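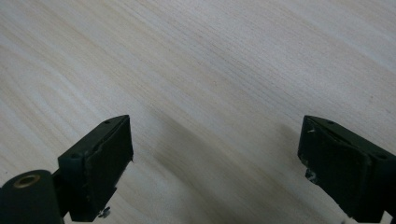

*Table top, pale grain.*

**11/15/22, paste and the ledger**

Made two batches of wheat paste this morning. Batch A is the usual: one part flour to five parts water, cooked in the double boiler, stirred the whole time, strained twice. Batch B is the same ratio, but the flour sat in cold water overnight first. Réka has wanted to try this for a while.

B thickened sooner and went through the strainer with hardly anything left behind. A left a spoonful of lumps, which is normal for us. Color is the same in both. B brushes out a little longer before it starts to drag. I would not call it a big difference, but on thin tissue I noticed it.

Job 1205 is the Tamia ledger, dated 1912 on the first page. Collated it with Hakim. 104 leaves, nothing missing as far as we can tell, though the page numbers skip twice. The text runs on across both skips, so I think the clerk just miscounted. Wrote the skips on the job sheet so we don't go looking for those pages again later.

Condition:

- Spine leather is gone at the head and powdery everywhere else.
- Sewing is sound through the middle and broken at both ends.
- First four leaves have edge tears, the worst one reaching the red ruling.
- Old repair on the back endpaper, brown glue, very brittle.
- Red ruling ink bleeds. Black writing ink does not.

The ink result matters most. I spot tested in the bottom margin with a damp swab and the red came off right away. No washing, then, and no wet paste near the rulings. I'll dry-clean with the soft brush and the grated eraser and leave it there.

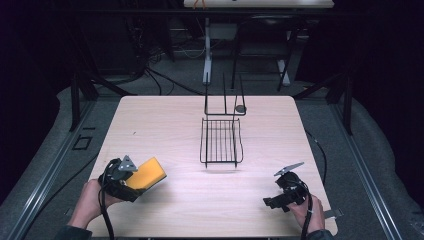
For the tears that cross a ruling I want remoistenable tissue. Coated two test strips after lunch, one with thinned B and one with thinned B plus a little methylcellulose. Brushed them out on polyester film and left them to dry. The plain one curled at the edges. The mixed one stayed flat and peeled cleanly. Reactivated a piece of each on a damp sponge, blotted, and set them on scrap ledger paper under a weight for half an hour. Both held when I flexed the sheet. The plain strip lifted at one corner with a fingernail.

I ruled a few lines on the scrap with a water-soluble red and put a repair right across them. Slight halo with the mixed strip, visible with the loupe, not at reading distance. Might be able to cut that down by blotting longer before it goes on. Try again tomorrow with a drier sponge.

Aiman M. asked if we should pull the whole text block and resew. I'm against it. The middle sections open well and the thread is good. I would resew the end sections only and link them into the old sewing. Olga did the Krishnan account book that way in May and it still opens flat. Will ask her how she tied in at the kettle stitch. I can't read my own notes on it.

Back endpaper: scraped a bit of the brown glue dry and it flaked off with the bone folder. The rest will need a methylcellulose poultice. Keep it small and stay well away from the last ruled page.

Stock:

- Flour is fine.
- Thin tissue is low, around three sheets left. The heavier one is unopened.
- 100 g methylcellulose in the new jar. The old jar has clumped, so please use it up for poultices and leave the new one for coating.
- Blotters need cutting to ledger size.

Both pastes are in the fridge, labeled A and B with today's batch. I want to see which one weeps first. Aiman W., please don't combine the jars.

Still to do: drier sponge test, cut blotters, ask Olga about the kettle stitch, get an answer from Tamia on whether they want new leather or a cloth spine. Leather would have to be ordered.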